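Budgeting for a second set of handheld grippers

I said in October that I would write up how we planned the equipment purchase for the room in Brolville, and it has taken me longer than it should have. Most of what follows is about money and lists. If you are setting up something similar with a small crew, some of it may save you a few emails.

We started with one pair of handheld grippers and one set of furniture. The work is simple to describe. A person holds a gripper in each hand and does ordinary household tasks with them, such as moving a book on a shelf, and the recordings go to the people who train the robot arms. The project is called Vikelgate. My part is keeping it supplied and inside its budget.
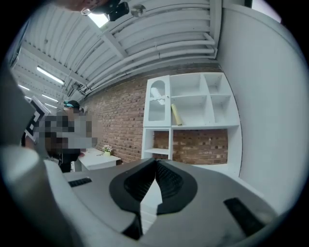

Finger pads, with the shelving unit and brick wall behind.

The finger pads were my first lesson. I had put them down as part of the gripper, a one-time cost. They are a consumable. The rubber has fine ribs on the inner faces, and once those wear down the grip on anything smooth gets worse. We now buy pads in packs of 10 and I keep a line for them in every quarter. McKinnon, the supplier we use for small parts, charges shipping per order no matter the size, so ordering twice a month was costing us more than the pads did.

The second lesson was cables. Our grippers are wired, and a cable that reaches from the desk to the person is not long enough once the person turns around. I priced everything at the shorter length, then had to reorder. Buy the longer ones and keep two spares per gripper. Label both ends before they go into use. I did not, and spent an afternoon tracing them by hand.

Hélène McIntyre runs the sessions and sent me her list before I wrote the second budget. It had 56 items on it. I cut it to 30, mostly by combining things she had listed separately (every size of screw, every type of tape). We argued over printed marker plates. She wanted a full spare set for each gripper and I thought one shared set would do. She was right. When a plate gets scratched or bent, the pair is out until it is replaced, and the two people working that day can't do much with one pair between them.

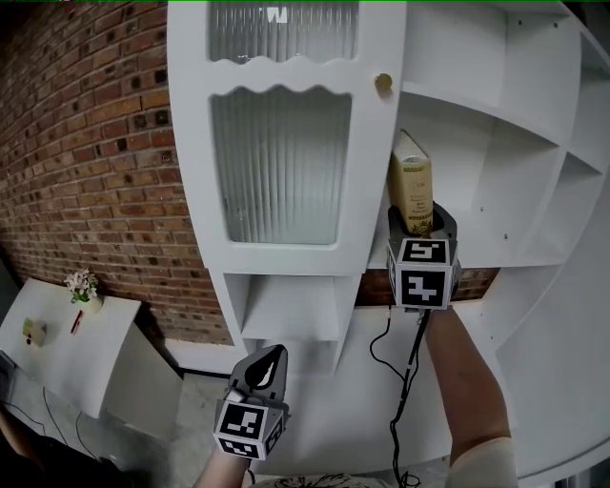

Furniture is where I would spend less next time. The shelves and cabinets only have to look like something in a home and stay put when somebody pulls on a door. I had quotes from Histel for a custom unit and the price was almost four times what a flat-pack version cost. We went with flat-pack. The things that go on the shelves can come from a thrift store. Books are a dollar or two each and it doesn't matter which ones.

What does matter is having enough different objects, and a place to keep them when they are not in use. I had no storage in the first budget at all. Bins and a rolling rack came to $294, paid out of the money I had set aside for repairs, and then of course we needed a repair the following month.

Time is the other thing I left out. A new pair has to be unpacked, checked and calibrated before it is any use, and Hélène now counts a full day for that. Put it in the plan as a cost. The person doing it is not running sessions.
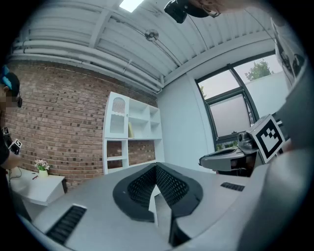
What I would order first

Grippers and their cables, in one order, with the spares included. Ask for the lead time in writing. Ours slipped by three weeks and we had people booked.

Pads and marker plates next, from whoever is cheapest on shipping.

Furniture last. It arrives fast, and it is easier to choose once you know where people will stand and how far the cables reach.

I keep 10 percent back for whatever I forgot. The first time it was gone in two months — storage, mostly, and the longer cables. This time I still have more than half of it. The next decision is whether to add a third pair or put the money into a second set of shelves, and I'll post the numbers when I have both quotes.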